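I finally tackled the medicine drawer!

It has been on my list since March, and Wednesday evening, with rain coming down and a pot of tea going, turned out to be the perfect time. I pulled the whole drawer out, carried it to the round table and started sorting on top of the cartoon tablecloth (still my favorite thing in the apartment, sorry to everyone who has begged me to replace it).

I love this kind of job. You pick up a box, read the tiny print, find the date, and decide. Stomach things went together first, so both boxes of 整肠生 got to be neighbors at last. I'd bought the second one because I couldn't find the first, and at 36 to a box we are set for a good long while!
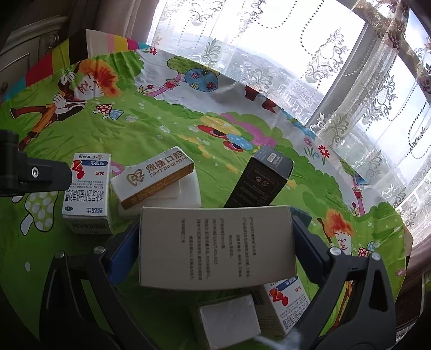 Next came the question of where everything should live. I had a set of Sturier drawer dividers left over from the desk project, and they fit as if they'd been made for it. Tummy stuff in front, colds and headaches in the middle, bandages at the back, and a narrow slot along the side for dental things, because the box from 鼎植口腔 never stacks nicely with anything else.

I also wrote the expiration dates on little Brakden labels, big enough to read at two in the morning without glasses. The roll has 200 labels on it and I may have gotten carried away and started on the spice jars too. Cumin looks fantastic with a label!

Leaflets are flattened and filed in an envelope taped under the lid of the first aid tin, and the expired stuff is in a bag by the door for the pharmacy. Next up is the cabinet under the bathroom sink, and I've already saved one set of dividers for it.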